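23/07/2021

Home late from the workshop on Dunmore and too full of it to sleep, so I'll write it down while the kettle boils. The arms are finally behaving! I had so dreaded the earbud job, small slippery things that they are, and I'd put it off ever since December, always finding some cable that needed tidying first. Tonight I ran out of cables. I did have to redo the wrist screws on one side (the Skosix bracket never did sit straight, and I've grumbled about that in here before), and then I made myself a sandwich and got on with it.

I began with the black set, as it's the one I mind least about scratching.
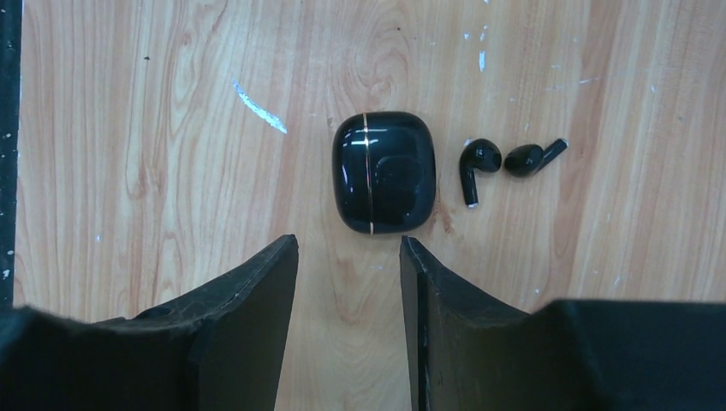
Black case, lid closed, with both buds out beside it. Gripper just below.

It's a shiny little case and I worried the wrist camera would make nonsense of all those reflections, so I spent a good 15 minutes fussing with the lamp and then put it back very nearly where it had been. The Huvwood table I'm fond of, paint marks and all, though I do keep meaning to give it a proper scrub. I wrote the speed limits in the notebook again too, in bigger letters this time, after the fright I gave myself last week by typing 2000 where I wanted something far gentler.

Then the white case, with its lid that flips right up and those snug little hollows inside, and the fingertips brought in against the front edge as softly as I could manage.
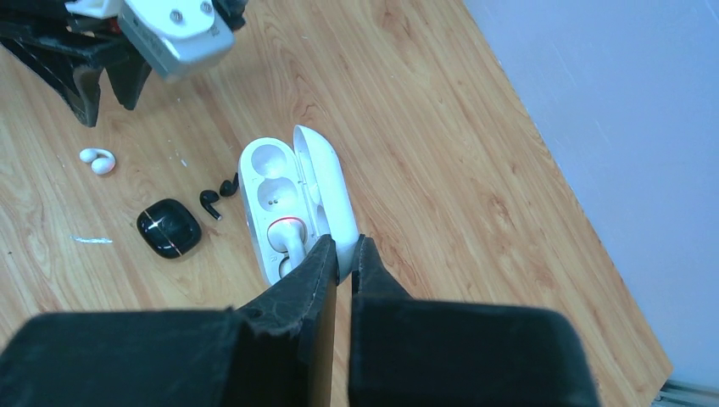 I've turned the wrist by 90 degrees in the program so many times now that I could do it in my sleep, and probably will. Tomorrow I want fresh padding for the fingers, a longer lead for the second arm, and a look through the Jornanach folder for that old calibration sheet. Kettle's boiled. Bed after this, I promise.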